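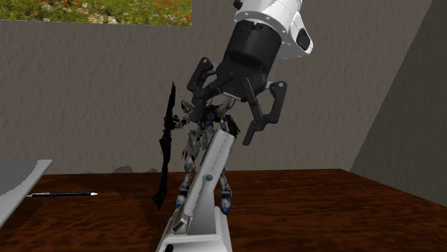 Gripper above the figure and its stand, close view. Rendered in simulation.

# Akdale open day: desk demonstration, data card

4 min read | 2 comments | 10 shares

This card covers the recordings made at the Akdale open day in March, when visitors were shown the simulated desk task on the big screen and could then have a go at driving the arm themselves. It is meant for people who want to use the files, and for those who came along and asked where they would end up.

We use cookies to remember your settings. Accept | Manage

## What was shown

The demonstration ran in Trarnier, our in-house simulator. The room is a bedroom with a desk, and the arm is mounted on a wooden pedestal beside the desk. The job given to visitors was to bring the gripper down over the mecha figure, close on it and move it along the desk. The sword and the wing panels make this harder than it sounds, and a finger that comes down too far to one side will meet the stand first.

Wenjie Fu gave the introduction and ran the morning session. Jinlong Duan looked after the controls in the afternoon and wrote most of the notes that go with the episodes. Each visitor had one practice run, which was not kept, and then up to 2 recorded runs.

## Contents

- 20 episodes driven by visitors
- 8 episodes driven by staff, for comparison
- joint positions, gripper opening and commands for every episode
- rendered views, close and wide
- a notes file in plain text

The episodes are in two folders, `xie` and `dedside`. These are the names of the two control set-ups we had out on the day. Xie is the hand controller and Dedside is the keyboard version. People were free to pick, and most of the younger visitors went for the keyboard.
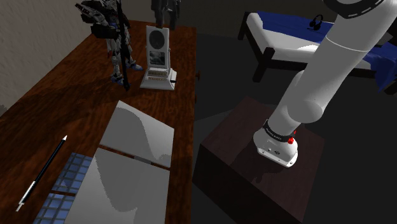

Wide view of the desk, with the arm on its pedestal and the bed behind.

## Layout of the desk

The smaller things on the desk are there as clutter. They are not targets, and knocking one does not end an episode, although it is written down in the notes. The bed and what is on it are background only and the arm was never asked to go there.

## Known problems

The first staff episode has no gripper opening values. Jinlong has marked it in the notes and we have left it in -- the joint data is fine.

Contact between the fingers and the thinner parts of the figure is not reliable. The sword can pass a short way into a finger before the simulator pushes it back. Please don't use these files to study grip force.

Visitors were told they could stop whenever they liked, so some episodes end with the gripper still in the air. These are labelled `stopped` and not `failed`.

## Consent and use

No names, voices or pictures of visitors were recorded. Every driver has a number only. The files may be used for teaching and research. If you publish something with them, please mention the Akdale open day and send Wenjie a copy.

Share this page (10) | Comments (2)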